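Kison Arm Demos - Gallery

Driving a simulated arm by remote control, block task, Drisulthorpe build. Posted 30 July 2024.

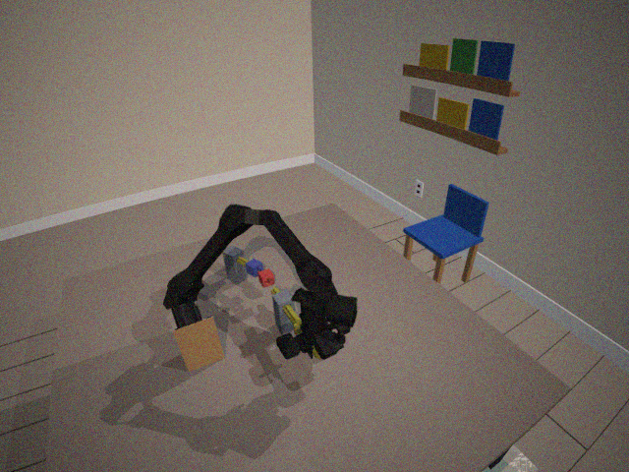

Gripper down beside the nearer gray-blue block, with the red and blue blocks further back in the row.

The arm is driven from a desk with a hand controller. The operator moves the controller, the gripper follows, and a trigger opens and closes the fingers. Joint positions and the trigger value are saved on every step, along with the rendered view.

Room: this is the Holroyd room, the one with the rug, the two wall shelves and the small blue chair. We built it in May and have kept it as the default. The furniture and shelves stay fixed from one demo to the next. The blocks and yellow pieces get new starting positions when the operator presses reset.

Shadows: turned on for the whole set. They help the operator judge how high the fingers are above the rug. Before we had them, most failed grasps were closed too high.

Controller speed: set to half for work close to the blocks, full speed for moving across the rug. New operators should start at half and leave it there for the first 17 demos.

Length: a demo may run up to 3000 steps. Anything longer is stopped and thrown out. Most operators need three or four tries before they get a clean run - the wrist is the hard part, and it takes some practice to stop over-rotating it.

The set so far holds 3216 saved demos, all recorded in the Holroyd room. A second room, Grorham, has a bare floor and a different light setup. Its pictures will go on a separate page once the reset script is fixed.

Back to all galleries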